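12 April 2023

The desk is finished, by which I mean there is almost nothing on it, which is the only state in which I have ever finished anything.

For eleven years I worked at a table inherited from the previous tenants, who had presumably inherited it from someone with a grudge. It had one short leg, and it had drawers. Drawers were my downfall. Into them went takeaway menus, three dead calculators, a bag of foreign coins and the instruction manual for a kettle I no longer own. When we moved to Turkton in June I told the removal men to leave it behind, and they looked more pleased about that than I thought was polite.

So I bought a white top with rounded corners from Parisi, a shop that sells furniture to people who believe furniture will change them. I painted the wall grey. The tin said Grernora, though I had held it up against a Riltar sample that looked exactly the same and cost less. I bought the dear one. I'm told it has depth.

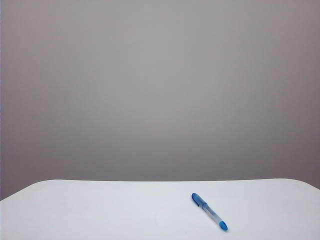 The rule is that one pen may live on the desk overnight. Everything else has to go somewhere, and "somewhere" can't be the floor, although I did try that for most of a week. I settled on a single pen after emptying the old drawers and finding that I owned 30 of them, nine of which worked, four if you wanted the same colour all the way through a sentence. The survivors are in a jam jar in the kitchen, where they are already breeding.

I'd like to report that I get more done. What I do is sit down, admire the paint for a bit, and then go and make tea, because there's nothing on the desk to fiddle with and the kettle is the nearest thing with a switch. Yesterday I wrote 939 words, most of them to the council about the bins.

There is also the matter of the box. The contents of the drawers went into it, the box went under the spare bed, and I have promised to sort through it before summer. I did look inside on Sunday's walk past – no, I lifted one flap and put it down again. The kettle manual was on top.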